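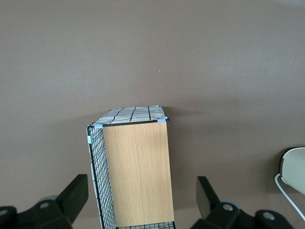

Stop tuning the grip force and fix the approach first, was the advice under my last post, from a reader who left no name. The comment went on to say that a gripper arriving crooked will push a light object over no matter how gently it closes. I had spent most of January on grip force, so I wasn't thrilled to read it, but I tried it.

The arm is the Puvora kit I've been putting together at Bandgate, the shared workshop I belong to. The wrist camera is on its second bracket. The first one flexed whenever the arm stopped, and the picture shook long enough to spoil the alignment step.

My test object now is a small storage box with a wood front and wire mesh on the side. The mesh gives the edge finder trouble. It wants to report every little square as an edge, and the printed fabric on top doesn't help. The wood panel is much easier, so I use that to center the fingers and ignore the rest.

What I changed:

The arm stops with the fingers open on either side of the box and takes a fresh frame before it goes any further. The pause is 700 milliseconds.

The wrist turns in small steps until the panel edges sit evenly between the pads.

Closing speed is unchanged.

Out of 20 tries on the new code, 17 ended in a clean lift. The other three were all with the box turned well to one side — I think the panel gets too narrow for the threshold I set.

The code is in the Galang folder with the older scripts. I still need to shorten the motor leads and replace the Prernska power supply, whose fan rattles. The threshold comes first.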